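Sorting Household Items into Two Baskets
Project report, Home Organization course
Plundwood College, spring term

Introduction

Many small kitchens have one place where everything is put down, and after some days nothing can be found there. In our project we wanted to learn how a mixed group of things can be divided between two baskets, so that a person can find an item quickly. The idea came from the Ladefoged reading in our second unit, where food and non-food are kept apart from the beginning.

Materials

We used 2 woven baskets with handles, of the same shape and color. We laid a black cloth over the table, so that light objects are easy to see on it. The cloth shows every bit of lint - we would choose a smoother one next time. The items were a mix of groceries, play food and small household things. The list of items was kept in Jivomeo, the notebook program of our course.

Method

One basket was planned for food and play food, the other for everything else. Each round started with items on the cloth and was limited to 10 minutes. The person sorting had to decide without asking the others. We wrote down each item where the decision was difficult.

The baskets and some of the items on the cloth:
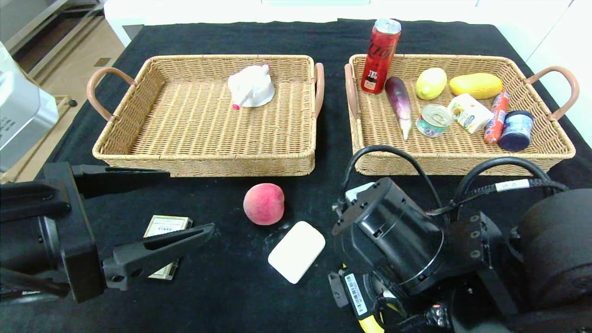
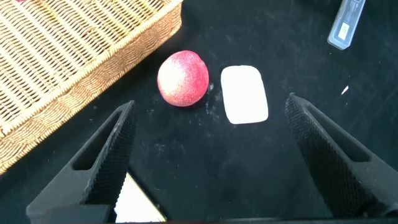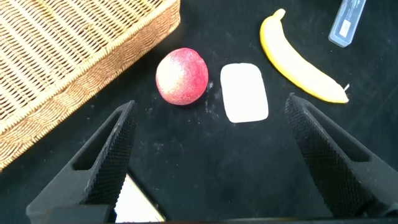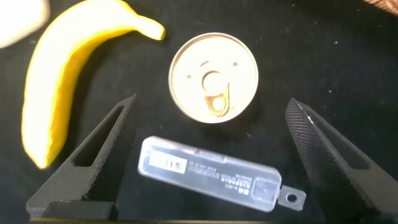

Results

Over all the rounds we noted 131 placements. Fruit and cans caused almost no discussion. The most difficult items were the plain ones with no clear printing, and we often changed our opinion about them. Clear plastic cases were also slow, because it was necessary to pick them up and read the label.

A second result was about space. The food basket became full much earlier than the other one. When it was crowded, the small items went under the larger ones and were hard to find again. Tall items were best placed at the back.

Discussion

Equal baskets are nice to look at, but they do not fit unequal groups. In the Avau method, which we compared with ours, the size of the container is chosen after the sorting is done. We think this order is better for a real kitchen. It takes more time at the start, and one needs a free table.

Our rule was also too simple. Play food belongs with food by its form, but at home a family would put it with the toys. For the next term we plan to repeat the rounds with a third, smaller basket for the items that are difficult to decide, and to empty it at the end of every round.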